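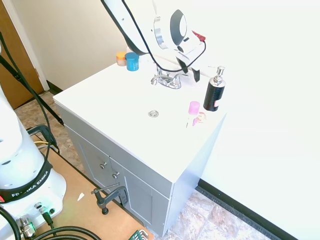
Durkcombe Institute for Assistive Technology invites applications for the position of Equipment Planning Coordinator, Household Robotics. The coordinator will prepare and manage the purchasing plan under which the Institute equips its household test stations through the end of the coming budget cycle. A station consists of a robot arm, its mounting and cabling, and the domestic furniture on which it is tested. The bathroom station, with its gray two-door vanity, chrome faucet, lidded jars and soap dispenser, sets the level of furnishing to be priced for each new room type. The kitchen and laundry stations are at the drawing stage, and no purchase orders have been placed for either.

Search this site Keyword or job number Go

Position number: 131
Department: Facilities and Equipment Planning
Reports to: Hanna Antoniuk, Head of Equipment Planning
Type: Full time, 100 percent, fixed term of 3 years with possible renewal
Posted: Jan 11, 2021

Background

The Institute studies how robot arms may assist people with everyday tasks at home. Until now, each research group has bought its own equipment from its own project funds. This has left the Institute with several kinds of grippers, few shared spare parts and service agreements that expire on different dates. Under the Burnine equipment program, purchasing for all household stations will move to a single plan and a single budget. The new plan takes effect in July, and the coordinator is expected to be in post well before that time.

Duties

The coordinator will:

– keep a complete register of arms, grippers, controllers, clamps, cables and station furniture, including age, condition and expected replacement date;
– meet with each research group to record what it needs, what it can share and what it can do without;
– obtain and compare written quotations, including delivery, installation, training and service costs;
– draft the annual equipment budget and a longer replacement schedule for review by the Director;
– plan floor space, power supply and mounting surfaces for new stations together with the Koval building office;
– price ordinary household fixtures to the same standard of record keeping as the robots themselves;
– prepare tender documents for larger purchases and answer questions from bidders.

The register currently holds 99 entries, many of them incomplete. Bringing it up to date will be the first task. The coordinator will not operate the arms during studies but will receive the standard safety training and will be present when new equipment is accepted.

Required qualifications

A bachelor's degree in engineering, business administration or a related field, or equivalent work experience. Experience in purchasing technical equipment for a laboratory, school, hospital or manufacturer. Good working knowledge of spreadsheets. The ability to read a technical data sheet and to explain its main points in writing to readers without technical training. Fluent written and spoken English.

Preferred qualifications

Experience with public tenders. Familiarity with robot arms or other automated equipment, and with the safety rules that apply where people work close to them. Experience with Tonari, the asset management system used at the Institute, is welcome; training will be given to a successful candidate who has not used it.

Conditions of employment

The workplace is the Durkcombe main building. Remote work may be agreed upon for part of the week once the register has been completed. Salary follows the Institute's scale for planning staff and depends on experience. The position includes paid vacation, health coverage and a yearly allowance for professional courses. A trial period applies.

How to apply

Applications should include a cover letter, a résumé and the names of two references. Applicants are also asked to submit a one-page outline describing how they would budget for one new household test station in a room of their choice. Exact prices are not expected – the reviewers will look at which costs have been considered, including those that arise after delivery.

Please send all materials as one file to the personnel office and quote the position number. Questions about the duties may be directed to Hanna Antoniuk. Questions about the application process or conditions of employment may be directed to Sirkka Tikkanen in the personnel office. Applications will be reviewed as they arrive, and the position will remain open until filled. Selected candidates will be invited to an interview and a short tour of the test stations.

Contact | Copyright Durkcombe Institute for Assistive Technology | Back to top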